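Call for participants: kitchen tidying sessions, Likley

We have read plenty of advice on keeping a small kitchen in order, and we don't believe most of it. Eltano wants people who will put it to the test on real counters with ordinary cookware. Glass lids, for one. Everyone says they stack. We have our doubts – a raised handle doesn't help.

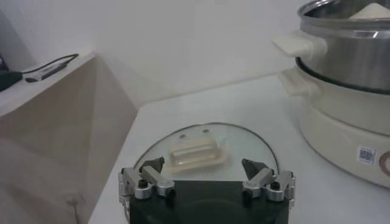

Llewellyn wrote back that lids are the easy part, and that anyone who can't find a place for one should own fewer pots.

Maybe so. Come and show us. Each participant does 4 sessions, clearing a counter and putting small kitchen items where they think they belong. We won't teach a system, and we aren't selling one. The pay is $155 for the full set, and there are 17 places. If you already swear by a method, fine, but expect questions. Clear containers get their own session, as we suspect that seeing what's inside doesn't make people put it away.

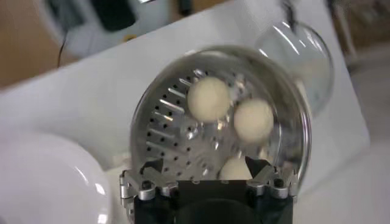

Do I need any experience?
Only the kind you get from using a kitchen. Professional organizers may apply – they'll be paid the same as everyone else.

Apply to the Eltano desk, Drornska building, before the end of February.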